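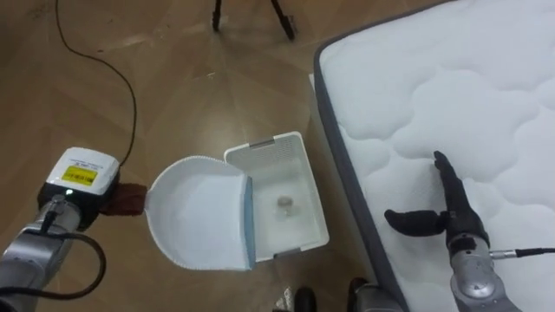

White dustpan with brown handle, and white container.

Ondurmont Maternity Support Belt, Twin Cut

The Ondurmont Twin Cut is a two-part support belt for the later months of a twin pregnancy. It consists of a low back panel, a front sling, and a pair of side straps that set the lift of the sling separately from the tension around the hips. It is made by Meltier and replaces the earlier Ondurmont Wide, which remains available in single-pregnancy sizes until stock runs out.

The standard Ondurmont belt was drawn for one baby. When it is worn with twins, the front band tends to roll at the lower edge, and the wearer usually tightens the whole belt to stop the rolling. This puts the added tension on the abdomen and very little of it on the hips. The Twin Cut moves the anchor point of the side straps down and back so that the load passes to the rear panel. The front sling is also deeper and has no stiffening along its upper edge.

Materials

The front sling is a warp-knit fabric, 76 percent nylon with the remainder elastane. The back panel is a cotton-faced spacer mesh. Both are undyed on the skin side. The hook closures are molded nylon with rounded corners, and the loop area covers the full width of each side panel, so there is no fixed set of positions. A medium belt weighs 295 grams with both straps attached.

There is no latex in the belt. The elastic in the side straps is covered polyester and spandex. The stays in the back panel are flat polymer strips in sewn pockets. They can be taken out through the opening at the top of each pocket, and the belt may be worn without them. Wearers who sit for most of the day often prefer it that way. Put the stays back with the curved end at the bottom.

Choosing a size

Size by the hip measurement and ignore dress size. Measure over underwear, with the tape level and resting on the widest part of the hips. The measurement around the bump changes from week to week and is not used in the chart, except to choose between the regular and the deep sling.

If the hip measurement falls between sizes, take the smaller one when the belt will be worn over leggings and the larger one when it will be worn over jeans or work pants. The side straps have enough travel for one size of growth in either direction. A belt that can only be closed with the hook tabs at the very end of the loop area is too small, and the closure should not be relied on in that position. 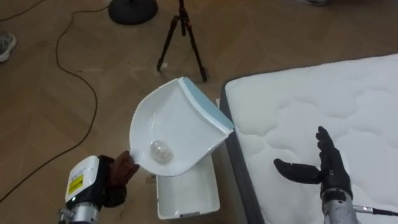 The deep sling is supplied as standard with the Twin Cut. The regular sling can be ordered in its place at no extra cost and suits shorter torsos, where the deep sling may press on the ribs when the wearer sits down. The two slings use the same attachment and can be swapped at home.

Putting the belt on

Open both side straps fully before starting. Place the back panel low, with its bottom edge resting just above the tailbone. Most fitting complaints come from a back panel that has been placed at the waist.

Bring the front sling forward under the bump and close the hip closure first. It should be snug enough to stay put when the wearer walks across a room and loose enough to admit a flat hand. Then draw the side straps forward and up, one in each hand, and press them onto the front panel at the same height. If one strap is set higher than the other, the sling twists and the belt drifts toward the higher side over the course of the day.

The belt can be fastened standing up or lying on one side. Fastening it while lying down takes some practice, but it gives a more even lift late in pregnancy, when the bump sits low. Sitting is not recommended for the first fitting. Once the correct strap position has been found, mark it on the loop area with a fabric pen. Reset the mark every week or so.

Wearing time

Wear the belt for no more than two hours at a stretch, then take it off for at least as long. Remove it for sleep, for baths, and for any scan or examination. A gel residue on the fabric will not harm it but should be rinsed out the same day.

Ask a doctor or midwife before using any support belt in a twin pregnancy. The belt is a comfort product. It does not prevent early labor, change the position of either baby, or treat any condition. Take it off and call your care provider if you notice pain, numbness, shortness of breath, dizziness, bleeding, tightening that comes and goes, or a change in the babies' movements.

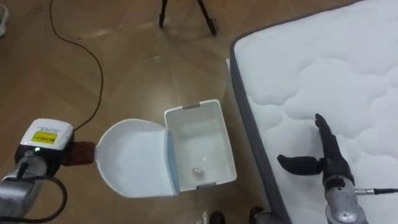 Keisha Schumacher
Product Documentation Lead, Meltier

Washing and storage

Remove the stays and close all hook tabs before washing. Hooks left open will catch on the spacer mesh and raise the surface, and damage of that kind is not covered. Machine wash in cool water on a gentle cycle, in a mesh bag. Do not use fabric softener, which coats the loop area and weakens the closure. Dry flat. Tumble drying shortens the life of the elastic even on a low setting.

Lint in the hooks can be lifted out with a dry toothbrush. Spare hook tabs are sold in pairs under the Pirnico accessories line and fit every Ondurmont belt with a full-width loop area. They do not fit the older snap version.

Store the belt flat or in a loose roll. A tight fold across the stay pockets leaves a crease that can be felt through thin clothing.

Changes from the previous version

The side strap anchor has moved, as described above. The seam at the center of the back panel has been replaced with a flat join. The care label is now printed on the hip closure, after reports that the sewn label irritated the skin. The deep sling has been recut from the August production run onward and is slightly narrower at the ends. Earlier deep slings can still be attached to current belts, though the edges will not line up exactly.

The color range has been reduced to sand and charcoal.

In the box

Back panel with stays fitted, deep front sling, side straps, fitting leaflet, and a paper tape measure. The mesh wash bag shown in older leaflets is now a separate item.

Warranty and returns

Stitching and closures are covered for normal use during one pregnancy and the months of recovery after it. Unworn belts may be exchanged for another size. Worn belts cannot be resold and are accepted back only for a fault. For fitting help, write to the support desk at the Greenberg office with your hip measurement, the size you received, and a note of where the belt moves or pinches. A photo of the strap position is useful but not required.

Page revised 10/01/2024

Shared 76 times | 4 comments

Tamsin Obi
Ordered this after the regular one kept rolling down on me at work. The strap thing is right, mine were uneven and I was blaming the belt. I would still like a third color.

Reginald Pruitt
Can it be used after a c-section? My wife is due soon and we would prefer to buy one belt.

Hazel Schumacher
Reginald, the leaflet in mine said to ask the surgeon first and to leave the sling off. I used just the back panel and hip closure in the end, once I had the okay. The sling sat right on the incision.

Clyde Oyelaran
Deep sling was too deep for my sister, who is quite short. Swapped for the regular and it took around a week to arrive. The instructions for changing it over should be on this page and not only in the leaflet.

Contact Meltier | Sizing help | Returns | © Meltier. All rights reserved. | Back to top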